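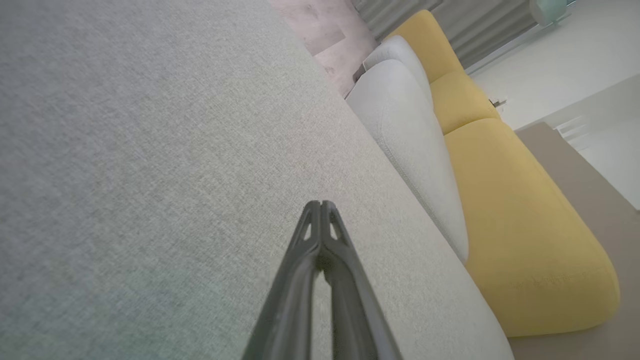

Sofa corner, grey as ever

Home Posts Replies Likes
Search posts

Right, the Vulitz speaker. Had it since July and I'm a bit in love?? It's tiny but the bass on it! My old Etix one sounds like a biscuit tin now, poor thing.

Battery does me 18 hours if I keep the volume sensible (I don't). Charging is slow though, and the cable's far too short.

Only real moan is the app. It wanted three updates before it'd let me touch the treble, then forgot my settings overnight. Rude!
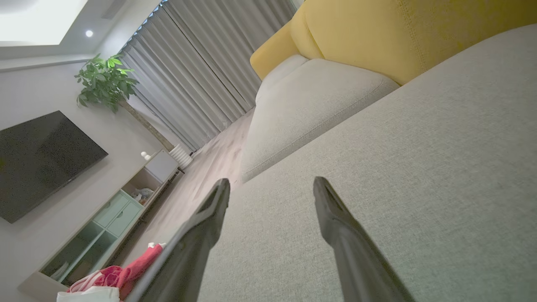 Chaimae Samir: Mine forgot everything too until I turned off auto sleep. Is it loud enough for outdoors?

Ooh, will try that tonight, ta! And yes, loud enough for the garden, though it goes a bit fizzy at full whack. I'd stop a couple of notches short.

Contact · Copyright · Back to top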